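Why Does Adhesive Tape Stick?

Puvley Science Pages for Young Readers
Text: Adwoa Baidoo. Checked by: Venkatesh Thomas.

Tape is a thin strip with a sticky layer on one side. The strip is called the backing. It can be made of paper, plastic or cloth. The sticky layer is called the adhesive. In most household tapes the adhesive is a soft, rubbery material that behaves partly like a solid and partly like a very thick liquid.

How the adhesive grips

Every surface is bumpy if you look at it closely enough. A tabletop feels smooth to your finger, but under a microscope it has hills and valleys. When you press tape down, the adhesive flows slowly into the valleys. The more of the surface it touches, the better it holds.

Once the adhesive is very close to the surface, tiny pulling forces start to work between the two materials. These are named van der Waals forces. Each one is extremely weak. There are so many of them under a strip of tape that together they can hold up a poster.

Tape of this kind is called pressure-sensitive. It needs no water, no heat and no drying time. It needs a push.
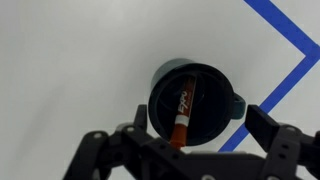

Tape can go straight in any direction but it does not like to curve. The backing is flat and does not stretch much, so a bend makes one side wrinkle. To turn a corner, people fold the strip over or cut it and start a second piece at a new angle.

Why it does not stick to its own roll

Many tapes are wound with the adhesive touching the back of the layer underneath. The back often has a slippery coating called a release coat. The adhesive holds there, but weakly, and the tape peels away without tearing.

Why dust ruins it

Dust fills the adhesive before the surface can. A used strip of tape is covered in skin flakes, fibers and grit, and very little adhesive is left to touch anything new. Grease does something similar: the tape sticks to the grease, and the grease slides.

Cold is also a problem. The adhesive stiffens and stops flowing into the valleys. Tape put on a cold window in January may drop off, while the same tape holds well in June.

Peeling and sliding

Peeling puts all of your pull on one narrow line at the edge. Sliding spreads the pull over the whole strip. This is why tape that comes up easily from one corner is hard to drag sideways.

Try it

You need paper tape, a ruler and a clean table.

Cut 2 strips, each 5 centimeters long. Lay one on the table without pressing. Lay the other next to it and rub it firmly for 20 seconds. Peel both slowly from one end. Write down which one pulled harder – and then repeat the test with new strips after wiping the table.

Words to know

Adhesive: a material that holds two surfaces together.
Backing: the strip that carries the adhesive.
Release coat: a slippery layer that lets tape unroll.

Next page: How Glue Dries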